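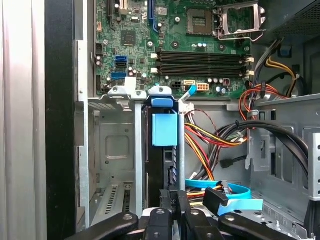
# The Case for the Plastic Drive Caddy

My position is simple. An office desktop with colored plastic caddies and latches is a better machine to own, repair and hand on than one whose drives are held by screws, and people who buy used computers should rank this above most of what appears in the listing.

I have arrived at this view by working on towers of the ordinary kind: green board, two memory slots, a handful of SATA ports, a steel drive cage and a power supply with more wire than the case needs. They are not interesting computers. Businesses buy them in lots and release them in lots, and whoever receives them has to take them down to the board and bring them back up again. The time this takes depends very little on the processor and very much on how the parts are held.

## What the color is for

Blue plastic in a gray steel case is an instruction. On machines of this type the manufacturer uses one color for the parts meant to be handled: the latch on top of the cage, the tab on the caddy. Everything else is structure. A person who has never opened the model can find the release points without a service manual, provided the color has been used with discipline.

The discipline often slips. In the same case the blue may also turn up on an expansion slot, on SATA ports and on the data cables, none of which release anything. Connector colors were chosen by the board's designers for their own reasons, and latch colors by the people who drew the chassis. I would like to see the two groups speak to each other. The Arnden towers I worked on for a while used a green found nowhere else in the machine, and I never once saw a beginner pull at the wrong part.

## The objection from rigidity

The usual complaint is that a plastic caddy holds a drive less firmly than four screws into a steel bracket. This is true and matters less than it sounds. A 3.5-inch drive in a desktop sits still for years. It needs to be held against its own vibration and against the occasional knock from a knee. A caddy with sound side pins does both.

What a caddy does badly is age. The side rails lose their spring, and the tabs whiten at the bend and then break. I keep a box of 100 spare caddies pulled from scrapped cases, and most of the ones I reject have failed at the tab. A broken tab can be lived with. A missing pin cannot, because the drive then hangs from one side and the connectors carry the load.

Screws have their own failures. They strip, they get lost, and they are replaced from a jar by screws that are slightly too long. I would sooner replace a caddy.
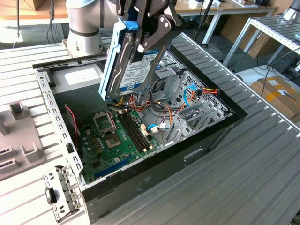

## Order of work

The caddy also changes the order in which a machine can be rebuilt, and this is the part of the argument I consider strongest. With a screwed bracket, the drive usually has to go in while both sides of the cage are reachable. That forces it early, and once it is in, its cables are in the way of the board.

With a caddy, the drive can be handled on its own schedule. My preferred sequence for a stripped tower is as follows:

1. Lay the case on its side with the open side up.
2. Inspect the socket before anything else is done. The contacts are the most fragile surface in the machine, and an empty socket with its frame raised is exposed to every dropped screw and dragged cable.
3. Fit the processor, or fit a socket cover if the processor is not to hand.
4. Seat the memory and check that the end latches have closed.
5. Draw the power bundle clear of the cage opening.
6. Slide the caddy in, then connect data and power.

I am aware that many people put the drive in first, with the socket still bare. It can be done without harm. The approach to the cage is over open space in most layouts, and a drive held securely in its caddy is easier to control than a bare one. I still object to it on principle. A drive is the heaviest thing that goes in by hand, and I would like the contacts covered before anything heavy passes near them.

A word on step five. Power supplies in this class come with fixed leads, in red, yellow, orange and black, and the bundle rests wherever the last person left it. If it lies across the mouth of the cage, the caddy will stop short and feel as though it has seated. A Plonia tower once came back to me twice with an intermittent drive for exactly this reason. The fault was 2 mm of travel. One cable tie fixed it.

## What buyers should ask

Used listings give the processor, the memory and the drive capacity. They almost never say whether the caddies are present. A tower sold without a drive is frequently sold without its caddy as well, as the two leave together when the old drives are pulled for wiping. The buyer then has a cage that accepts nothing. Replacement sets exist (Stikix makes one that fits several cages passably), though they are molded in a harder plastic and need force on the first insertion.

Ask the seller for a picture of the cage. Ask whether the latches are intact. If the answer is vague, assume the caddies are gone and price accordingly.

I would go further and say that anyone refurbishing in quantity should refuse lots without them. The last batch of 400 units offered to our shop by Sampaio was cheap per unit and had no caddies at all. We declined it. The labor of improvising mounts would have exceeded the discount before a quarter of the machines were done, and the results would have been drives held in with foam and tape, waiting for the next owner to find them.
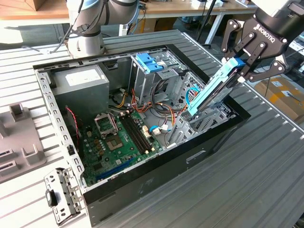 *By the workshop editor. Opinion. Filed under Hardware, Repair.*

## A note on insertion angle

Readers of an earlier draft asked why I put so much weight on the caddy entering the cage straight. Perforated sheet steel is thin, and the guide channels are only folds in it. A caddy that starts at an angle and is then straightened will usually find its channel. A caddy that is pushed while still at an angle will spread the fold, and a spread fold does not spring back. Every later caddy in that bay will sit loose.

The remedy is to stop at first resistance, withdraw slightly, square the caddy to the opening and advance again. Pressure belongs on the body of the caddy. On a thin tab it produces the whitening described earlier.

Cages differ in how much misalignment they forgive. Those with a flared mouth forgive a fair amount. Those cut flush forgive very little, and for these I work with the case on its side and the bench clear enough to lean over. Before closing the panel I pull gently on each caddy to confirm that the latch has caught.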